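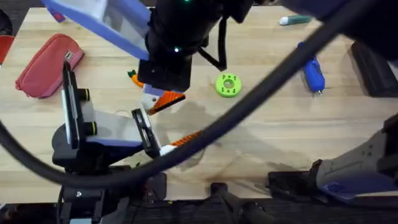 Robot arms on the returns bench – anyone else?

gluegunner37
Posting from the break room so excuse typos. I do mixed returns at Revcombe, the stuff that comes back with no box: toys, pens, craft bits, pouches. In May they put two arms on bench four and told us it would "take the boring part." I've been on that bench for six years and I'd like to know which part that is. The target on the wall went from 470 items a shift to 500 the same week. Same headcount, for now. Has anyone been through this and still had the same job a year later?

Moslow_Nights
Yes and no. We got a pair from Stavo. I still have a job, but now I stand next to the thing and clear up after it. Pay grade didn't move. Before, I could tell a resellable toy from a dud by squeezing it. Now I press resume.

tillman_dd
I'll be the unpopular one. My wrists were shot after years of sorting small parts. If an arm wants to pick up a plastic carrot and put it in a tote all day, let it. I moved to inspection and I sleep better.

gluegunner37
Glad about your wrists, I mean that. But how many inspection jobs were there? We have two and both are taken.

tillman_dd
Three when I moved. Fair point.

packlight
What does it do with soft stuff? Ours was fine on hard shapes and hopeless on anything with a zipper.

gluegunner37
Pouches get left for me. So do the flat ones it can't get a finger under. They call those "exceptions" and they don't count toward the 500.

Moslow_Nights
They don't COUNT? Get that in writing. Ours didn't either until Defne Demirtaş (our steward) kept a tally of every handoff for one Sunday shift. 686 items through the bench and 37 of them sent to a person, and those 37 ate most of my afternoon. Management had been calling it hands-off.

bench_tech_ro
I set these up for a living, different company. 37 out of 686 is a decent rate, to be fair to the machine. You're measuring it in minutes and they're measuring it in items.

Moslow_Nights
I get paid in minutes.

bench_tech_ro
Sure. Then the fix is the target, and the arms have no say in that. Ask for exceptions to be timed and logged separately. The software can usually do it, somebody has to switch it on.

packlight
"Somebody has to switch it on" is what our vendor said too – eight months ago.

gluegunner37
Asked my lead just now. She said she'd "raise it." Going to start my own tally tonight, pen and paper. Is it per item or per stop? One stop can be several items.

Moslow_Nights
Both, two columns. Write the time down as well.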